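Chapter 2
When Your Kid Stops Talking to You

My son was 14 when he quit answering questions. I don't mean he got rude. He'd come in, drop his bag by the stairs, say "fine" before I had opened my mouth, and go up to his room. I had taught family studies at Plirdale for years by then, and I'd stood in front of a whiteboard and drawn tidy arrows between "parent" and "teen" (I still have the slides, and I still blush!). None of those arrows helped me at dinner.

So this chapter starts with quiet, and with what parents tend to do when they run into it. Most of us ask more questions. I sure did. How was school, who did you sit with, did you eat, is something wrong? By the end of a week I sounded like a customs officer, and he was eating dinner in record time.

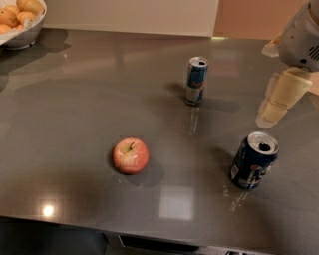
What helped, in our house, was the car. I drove him to swim practice two evenings a week, and one night in March I was just too tired to ask him anything. We got most of the way there with the radio on, and then out of nowhere he told me about a fight with his best friend, the whole thing, start to finish, while I stared at the road and tried very hard not to say "oh, honey."

Vendula Vaněk, who taught the class across the hall from mine, calls this side-by-side talk. You're both facing the same way, your hands are busy, and there's an end in sight if it gets awkward. We'll come back to her term in the second half of the chapter, along with Bořivoj Tichý's objection to it, which I think is a fair one: some kids feel trapped in a car, and they'd much rather have a door they can walk out of.

Before you read on, think back to when you were a teenager and jot down one talk with a grown-up that went well. Where were you? Who spoke first? Keep your notes handy, because you'll need them for the first activity.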